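Sonton Food Circle News
August 4, 2022

Print this item | E-mail this item

Two days of bread, beans and very good cheese in Velladcombe

I'm back from the Velladcombe Growers' Gathering with flour in my shoes and a bag of dried beans I have no room for, and I promised a few of you I'd write it up before I forgot everything. So, a long one this month – get yourself something to drink.

For anyone new to the list, our circle has had a table at Velladcombe on and off for years. It's a small-town food festival in the best sense. The main street is closed to cars, the grange hall smells like onions by nine in the morning, and the people selling the food are the people who grew it. The organizers told us they had 1,251 visitors over the 2 days, well up on last summer, and I believe it, having stood in the line for the restrooms.

We shared a tent with the seed savers from Cemitz, who brought 254 kinds of bean. I did not know there were that many kinds of bean! They had them laid out in little paper cups with the name and the home village written on each one, and people kept stopping to say their grandmother grew that one, or one just like it with a darker eye. The Cemitz folks wrote every one of those stories down in a notebook and they're hoping to print them as a booklet this winter. If you have a bean story of your own, send it to me and I'll pass it along.

Our own table was all about rye. We had the dark loaf, the one with caraway, and the flat crackers we've been fussing over since spring. The crackers went first, which surprised me, as I'd have put my money on the caraway. I gave away the last of my starter in jam jars and have been getting e-mails ever since asking if it's supposed to smell like that. (Yes. Feed it and wait a day.)
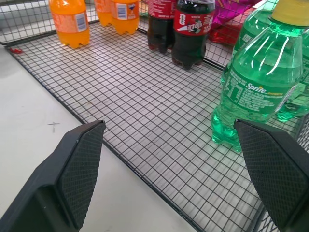
Bottled soft drinks in a black wire basket.

The big draw, though, was the cheese tasting run by the Kárason dairy. They make a soft sheep's cheese that's washed in whey and wrapped in leaves, and they had it at three ages side by side so you could taste what happens over the weeks. The youngest was mild and a little lemony. The oldest made my eyes water and I went back for it twice. They only milk a small flock and they sell almost everything within a short drive of the farm, so if you want some you'll have to go to them – I'm already trying to fill a car.

There was also a very lively talk on school lunches in the grange hall. Velladcombe's elementary school has been buying its potatoes, carrots and apples from farms in the valley, and the cook explained how she plans a menu when she doesn't know until the week before what's coming in. Lots of soup, she said! A couple of us want to bring the same idea to the Sonton school board this fall. We'd need a list of growers who can deliver and a rough idea of prices, and I've started a spreadsheet, so please be patient with me.

On money, we raised $2,000 between the bread sales and the raffle. Half goes to the shared oven fund and half to the seed library, as we voted in the spring. The oven still needs a new door and somebody who knows about hinges.

Next get-together is the usual potluck in the park at the end of August. Bring a dish, your own plate, and something you grew if you've got it. I'll be the one handing out beans.

Recent items
Rye crackers, the fourth try
Shared oven: how to book a baking slot
What to do with all that zucchini
Seed library summer hours
Notes from the spring potluck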